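# Clasto glossy wrap film

We've been using Clasto film on our packing tables at Ullby since spring, and it has turned into the roll I reach for first. It comes in 1,000-foot rolls, clear, with a really high shine, and it pulls tight over a curved face without going cloudy.

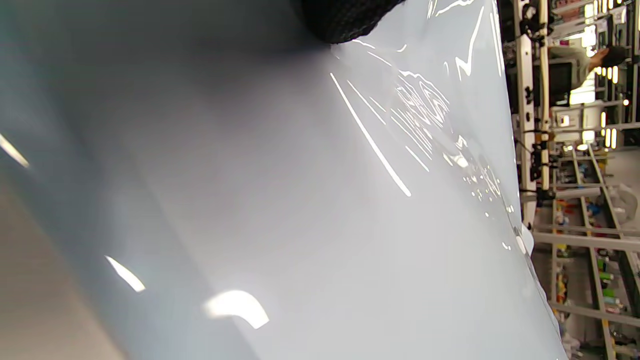

Grendstead: does it still come on the wide core? Our old dispenser won't take the narrow one.

Yes, wide core only, and the order code is still 761. Pull the film flat first, then work the slack toward one side. Any creases show up fast under tube lights – handy when you're checking a wrap! 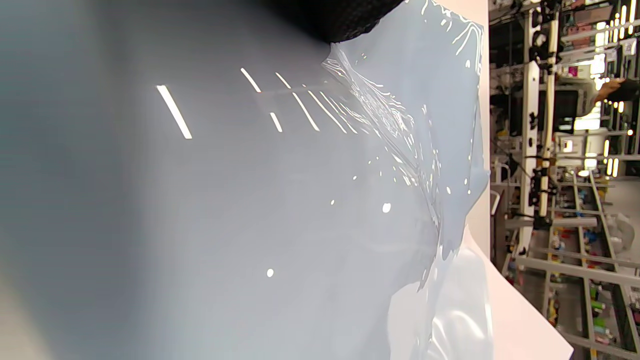 *Palacios*

I like two layers on big smooth pieces. The first one clings, the second slides a little while you set it, and the finish comes out lovely and even (start the second layer from the opposite end). Knit gloves are fine with it. Bare fingers leave prints, and on a shine like this you will see every one. 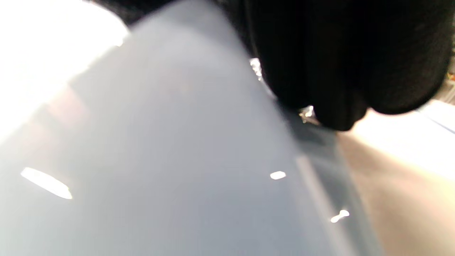 *Gloved hand at the smooth gray surface.*

For storage, stand the rolls on end, out of the sun. A roll left lying on its side gets a flat spot and then feeds in jerks.

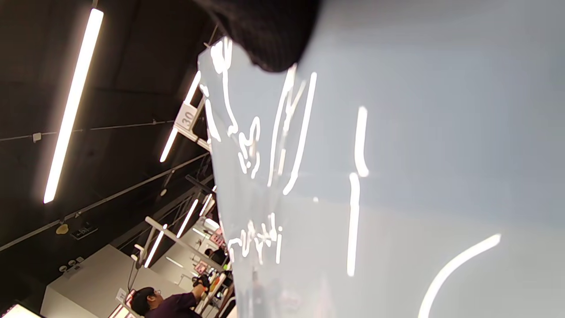 **Ullby, July 13, 2020** – Rolls are back in stock, singles or packs of 2. The matte version is still on order, and I'll add it to this page when I've had a proper go with it.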